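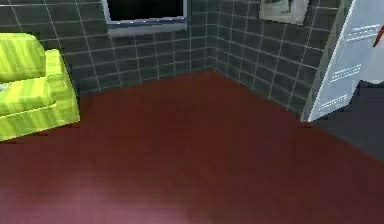 **Teaching by demonstration** is a way of getting a robot to do a task by showing it the task, instead of writing out every movement in code. A person guides the machine through the work a number of times, the movements and sensor readings are stored, and a program then learns from those records how to do the same thing without help. The idea is an old and rather friendly one – it is, after all, how most of us learned to tie our shoes – and it has been used in factories, kitchens, laboratories and simulated homes alike.

## By hand

The simplest form is hand guiding, also called kinesthetic teaching. The teacher takes hold of the robot's arm and moves it along the path it should follow, while the joints are kept loose enough to give way and the controller writes down their angles. People tend to take to it quickly, and a newcomer can often record something useful on the first morning. It does have its drawbacks. The teacher's own hands and sleeves may get in front of the cameras, a heavy arm is tiring to push, and a robot with two arms asks rather a lot of a teacher who also has only two.

## By remote control

In remote control, or teleoperation, the teacher stands or sits apart from the robot and steers it with a joystick, a pair of handheld controllers, or a smaller copy of the arm that the real one follows. The cameras then see only what the robot will see later, when it is working alone, and this is a great help in training. The price is a loss of touch. Many beginners press too hard or stop short of an object, and it takes a fair amount of patient practice before the movements look natural.

Mobile robots are nearly always taught this way. The teacher drives the base through a room, pausing and turning as needed, and the route is saved together with the camera views along it.

## In simulation

Demonstrations may also be given inside a computer-made setting. The teacher uses the same controllers as before, but the room and everything in it are drawn by software. Nothing can be broken, the room can be put back in order at the press of a key, and colors, lighting and furniture may be changed between one attempt and the next. Fliltero, a household simulator, offers 12 furnished rooms for this purpose, and the Elerum collection, which was recorded in it, holds 3,000 demonstrations given by 11 teachers.

What is learned in simulation does not always carry over to a real home. Floors grip differently, doors stick, and daylight moves across a room in ways that software only partly copies. It is common, therefore, to add a smaller set of real demonstrations at the end of training.

## Quality of demonstrations

A robot will copy hesitation as faithfully as it copies skill, so a good deal of care goes into choosing which records to keep. The Catterall guidelines, written for new teachers, suggest 4 practice runs before any recording begins, and they ask that long pauses be trimmed. They also recommend keeping a few runs in which the teacher slips and then recovers – a robot that has seen only perfect work may have no idea what to do once it has drifted a little off course.

## See also

- Fulura, a file format for recorded demonstrations
- Imitation learning
- Teleoperation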